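Our written rules for working near the arm fit on one page now. They used to run to eight pages, and I wrote most of those, so I can say without hurting anyone's feelings that they were bad. People signed the last page and went by habit after that.

I started over in July, after Vasylyna Lysenko moved across from the Trodthorpe site and asked me which of the rules we really followed. I went through the pages with a pencil. Most of what I had written was copied from the manual for a much bigger machine in a fenced cell. We handle cloth and small flat parts on a bench, with people walking up to it all day. A good half of the text had nothing to do with us.

The first rule on the new page is about who has the stop button. One person runs the arm and that person keeps the button within reach. If they walk away, even to get a coffee, the arm is stopped first. You don't hand it over by shouting across the room. You hand it over by standing next to each other and saying so.

The second rule is about cloth. Fabric hides things, and it goes where you don't expect. It can also hang in front of the wrist camera, and then the operator is working with half a view or less.

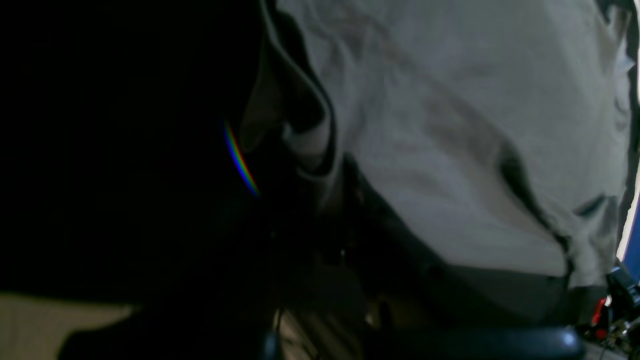 So the page says that if the operator can't tell what the fingers are close to, they stop, back the arm off, and look at the bench with their own eyes before going on. Do not try to finish the move. I have broken this one myself, and the result was a scratched finger pad and an afternoon spent finding the right screws.

Cables come next. Every loose cable near the wrist gets checked at the start of a shift and again after lunch. Iulian Marinescu wanted it checked every hour, and we argued about that for longer than I'd like to admit. We settled on twice a day, plus any time the arm has been bumped. He still does his own extra checks, and that's fine with me.

Speed was harder. At Mondton they set one limit for everything and leave it alone. We have two settings. The slow one is 40 percent and it is what you use whenever a person is at the bench or the job is new. The other is for repeat work with everyone standing behind the tape. I know some shops let the operator pick the speed by feel. I did that for years and I don't think I was any good at it.

Grip force gets its own line. Start low, raise it in small steps, and write down the value that held. Thin parts are the ones that catch people out. A flat piece picked up on its edge has very little for the fingers to hold, and the temptation is to squeeze harder. Try moving the grip point first. 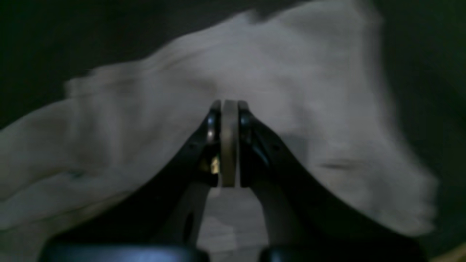 Do you need a written rule for something as small as grip force?
If more than one person uses the arm, I would write it down. The setting stays in the controller after you leave, and the next person may be picking up something much softer.

The log is still on paper. There is one line per job, with the speed setting, the grip value, the operator's initials, and anything odd. We tried a spreadsheet and the entries got shorter every week until they stopped. The clipboard hangs by the power switch and gets filled in.

What I haven't sorted out is visitors. The old rules said they needed a briefing and didn't say what was in it. For now they stay behind the tape, and the arm stays on the slow setting while they are in the room. Vasylyna is writing a proper version, and I'll post it when she's happy with it.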